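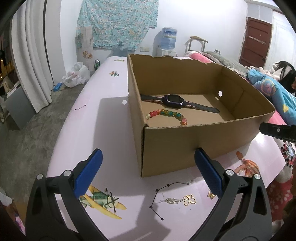 Zastatora today opened orders for Plinix, a hand-held gripper kit for recording small-object handling tasks in ordinary homes. The kit ships as a matched pair, one gripper for each hand.

Each unit has two black jaws with grip pads and a built-in camera that looks out past the fingertips. A pair weighs 290 grams more than the earlier single-unit model and records for 102 minutes on one charge.

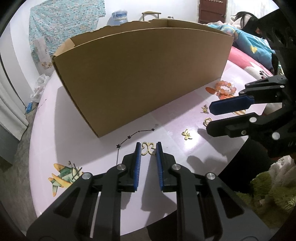

Plinix grippers at a table of small accessories, with a gold butterfly ornament between the front jaws.

The pads were reshaped for light, thin items such as charms, bracelets and hair accessories. "Jewelry is a hard case - it is flat, it shines, and it slides," said Ottmar Reinholz, product lead at Zastatora. "We set the closing force for it first and worked up from there." 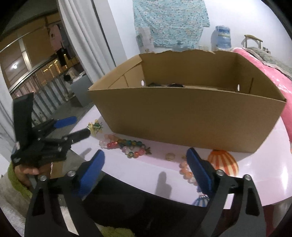
Pads can be changed without tools. The kit includes 10 spare pads, a charging dock and a carry case. Recording software from Zondwood is licensed for 32 users per site.

Orders placed now ship in February. Support is handled by the Rozīte office, which answers calls until noon on Friday.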